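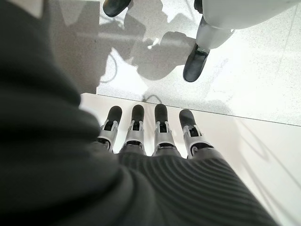 Montserrat Esteban writes that she stopped using vinegar on her speckled floor two years ago and wishes she had stopped sooner. The shine went first by the kitchen door, then in front of the sink, and no amount of mopping brought it back. She now uses plain warm water during the week and a neutral cleaner every other weekend.

We get a lot of mail on this subject, so the floor notes from April have been brought up to date and put together with the ones on smooth white tops.

Speckled and terrazzo-type floors

Find out what you have before you buy anything. Real terrazzo is stone chips set in cement or resin. Plenty of floors that look the same are printed vinyl or porcelain tile. Tile will put up with most cleaners. Cement terrazzo will not. Keep vinegar, lemon, bathroom descaler and anything sold for limescale well away from it.

Sweep or dust mop first, every time. Grit does more harm than spilled coffee. A speckled pattern hides crumbs very well, so go by feel. Run a hand or a sock over the floor near the baseboards and you will know if it needs doing.

For the wash, use a bucket of warm water and a neutral floor cleaner at the strength on the bottle. More cleaner does not mean a cleaner floor — it leaves a film, and the film picks up dirt. Wring the mop until it no longer drips. Change the water when you can't see the bottom of the bucket.

Dry the floor with an old towel under a broom head if it gets strong light from a window. Streaks show up there long before they show anywhere else.

Oil and grease: blot, don't wipe. Cover with baking soda mixed to a paste with water, leave it overnight under a piece of plastic wrap, and scrape it up with a plastic spatula. Old marks may need two or three rounds. Try it in a corner first.

Dull patches from acid are damage to the surface and not dirt. They have to be polished out. A reader in Flunduvbridge was quoted 603 dollars for a kitchen and hallway and 2,344 for the whole ground floor, so get a price for the worst room by itself.

White tops, shelves and platforms

Smooth white surfaces show gray smears mostly from the cloth. Use a clean microfiber cloth, folded in four, and turn to a fresh side as you go. One drop of dish soap in 500 ml of water is enough. Follow with a second cloth and clean water, then a dry one.

Check the result from low down and from the side. Looking straight down at a white top, you miss nearly everything.

Black scuffs from rubber usually come off with a white pencil eraser. Rub lightly. Melamine sponges also work, but they are a fine abrasive and will take the gloss off a shiny finish. On a matte finish they can leave a polished spot, and there is no fix for that.

Do the edges last. The front edge collects more hand grease than the rest of the surface put together, and if you start there you carry it across the top.

Covering things that scratch

Cut the cuff off a worn-out sweater or a ribbed sock and slide it over whatever keeps knocking the furniture. Ribbed knit grips without tape. It does for chair legs, the handle of a vacuum wand and the end of a stepladder rail. Wash the covers with the towels and shake them out first. Grit caught in the knit will scratch as badly as a bare leg.

Stick-on felt pads need a dry, grease-free foot. Wipe with rubbing alcohol, let it dry, press for a full minute and leave the chair upside down until the next day.

Next update 23rd September, with grout and window tracks. Send floor questions in before then, and please say what the floor is made of if you know.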